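4.2 Cloth on a patterned table

We compared two hand-held grippers, Kedau and Geddes, on dark cloth over a lace cover. Round table, same camera settings for both. 3 passes each on the printed T-shirt, wrist view logged throughout.

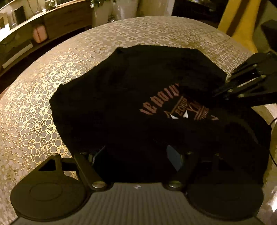
Figure 5. Black T-shirt bunched on the gold-patterned tablecloth, second jaw on the fabric at right.

4.3 Folded cloth

Same cover, cloth folded to a rough rectangle. Approach is low, fingers first. Wide lens bends the table rim a lot, so the Naditz controller gets the undistorted crop only. 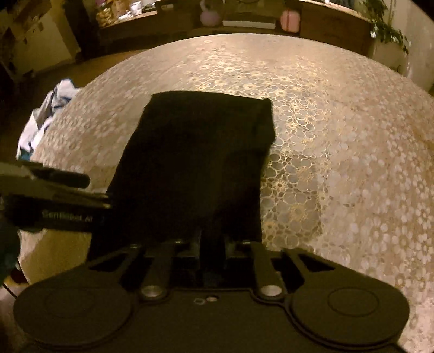

Edge finding was the weak part. Lace holes gave false corners in 8 logged frames, all of them form the Geddes set. Threshold left as is for now, retune planned in January.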